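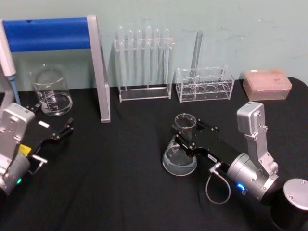

Glassware and plastic racks set out on the black cloth, green wall behind.

Getting old candle wax out of glass jars and flasks without wrecking them?
Posted in Cleaning & Stains by gramska_77

Hi all, hoping someone has done this. I picked up a box of secondhand lab glass at a garage sale Sunday, plus a heap of old candle jars from my aunt. Want to use the lot for propagating cuttings along the kitchen windowsill. Problem is the wax. Some of the jars have a good thumb of it in the bottom and two of the narrow neck flasks have it too (who pours candles in a flask??). Also a sort of white chalky bloom on a few that dishwashing liquid doesnt touch.

Tried so far: kettle water straight in. Cracked one jar clean round the base, water all over the bench. Tried a butter knife, scratched another one. So no more of that.

Don't want to buy anything fancy. I've got vinegar, bicarb, metho, a normal oven and a freezer that's mostly peas. Is the freezer thing real or just something people say? And how do I get into the narrow ones?

Also is any of it safe to drink out of after? Partner wants to use the small beakers for shots. I said no but would like backup.

Cheers

Demetrio Sarmiento
Accepted by poster

Freezer thing is real, for straight sided jars. Overnight, lie them on their side so the peas don't end up in them. Take out, leave a minute, tip upside down and give the base a bump with the heel of your hand. Wax shrinks and lets go. If it's a plug with a shoulder above it, it won't come out whole, so crack it up first with a chopstick. Wood, not metal, you already found out why.

For the narrow ones you want heat, but slow heat. Your jar cracked because it was cold glass and boiling water. Do this instead:

Cold oven. Line a tray with foil and then an old tea towel you don't care about. Flasks upside down on it, propped so the neck isn't sealed against the cloth. Set it to 90 and let them come up with the oven. Give it half an hour, wax runs out onto the towel. Turn off, door ajar, leave them in there till you can hold them bare handed. Don't go wandering off down the shops while its on. Wax is a fuel and I like you having a kitchen.

What's left is a greasy film. Metho on a bit of paper towel wound round a skewer, away from the stove. Then hot soapy water, but bring the glass up with warm from the tap first. Don't pour waxy water down the sink, it sets further along the pipe and then you're ringing someone at 75 bucks before they've even got out of the van.

White bloom: if it's hard water, vinegar will shift it. Fill, leave overnight, bottle brush. If it's still there after two goes the glass itself is etched and that's that – cuttings won't mind.

No on the shots. You've got no idea what was in it before. Back you up 100 percent.

drirklow

just chuck them in the dishwasher on hot, mine came out fine

Vishwakarma R.

Please don't put wax in the dishwasher. I did it with 3 votive holders and it went through the filter, the spray arms, everything. Every plate had a skin on it for weeks. Drirklow you got lucky or there wasn't much in them.

Agree with Demetrio on most of it. A couple of things to add from someone who sells candles at the market and goes through a lot of returned jars:

– Soy wax is much easier than paraffin. Melts low, and mostly washes off with hot soapy water once the bulk is out. Beeswax is a pain. If it smells like honey expect to do the oven bit twice.
– The metal wick tab at the bottom is glued. Bit of warm water outside the jar (stand it in a bowl, start lukewarm) and it slides off. Don't lever it.
– For inside a flask where the brush won't reach, raw rice and soapy water, hand over the top, swirl. Coarse salt works too. Rinse well before you put plants in if you used salt, cuttings hate it.
– Save the wax! Melted onto pine cones it makes good firelighters for camping.

Pothos and mint both root well in narrow necks by the way. Change the water weekly or it goes green.

gramska_77

Legends. Did the jars in the freezer last night and all but one popped out. Oven for the flasks tonight. Partner is sulking about the beakers, will live.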